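Working from the dining table, week ten
May 18, 2020

The desk in the spare room lasted until the end of March. Since then I have been at the dining table, and I have moved things on it so many times that I finally wrote down what stays. 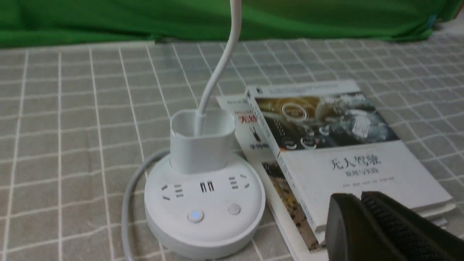

Margaux Maillard wrote to me after the last post that I was making too much of the table and not enough of the hours. Her view is that a person can work anywhere if the day has a start and an end, and that mine has neither. She asked when I had last stopped before dinner. I had to look at my sent mail to answer her, and the answer was nine days earlier.

So, the hours. Before all this I took the 7:42 train in from Drosbridge and the train did the job for me. I was at my desk when it got me there and I left when the next one home was due. Without it I drifted. I would open the laptop with my first coffee, still in socks, and then I would be reading something for work at ten at night because it was on the table and so was I.

The current plan is this. I start at 8:30. I walk to the end of the street and back first, even in rain. Lunch is at noon and I eat it in the kitchen, standing up if I have to. I stop at 5. At 5 the laptop goes in the drawer under the plates and I do not take it out until morning. I have kept to that for 10 working days, with two exceptions, both of them the monthly report.

The report is its own problem. We use Trukero for the timesheets and it logs you out after a few minutes of doing nothing, which at the office I never noticed. At home I notice it every time the doorbell goes. I have started typing my numbers into a plain text file and pasting them in at the end.

Calls are better than they were in March. We have cut the team call to twice a week and people have mostly stopped saying "can you hear me." I keep a notebook open and write down only what I have agreed to do. Last week that came to half a page. I used to fill three pages in the same meeting and never read them again.

The chair is still bad. It is a dining chair and was bought for meals. I tried a folded blanket, then a bed pillow, then the blanket again. A neighbor offered me an office chair that had been in his garage, but one of the wheels would not turn and it scraped the floor. For now I get up at the end of each hour and go look at the tomatoes, which do not need looking at that often.

Things that have to be off the table by dinner: laptop, notebook, anything with a cord, mail. Things that can stay: the books, if they are stacked. My husband added the mail to the list. He was right, I had been letting it pile up at his end.

The office says it might open a few floors in September, with people coming in on alternate weeks. I don't know if I want that. I miss the walk from the station and the soup place by the river. I don't miss the open plan. If they let me choose I think I would ask for two days in and the rest at home, and I would buy a proper chair.

Margaux also asked whether I was reading anything. I am halfway through a long history of canals and I read it from 5 until somebody gets hungry. It is slow going. The chapter on locks took me most of a week.

Next on the list is the lamp, which hums.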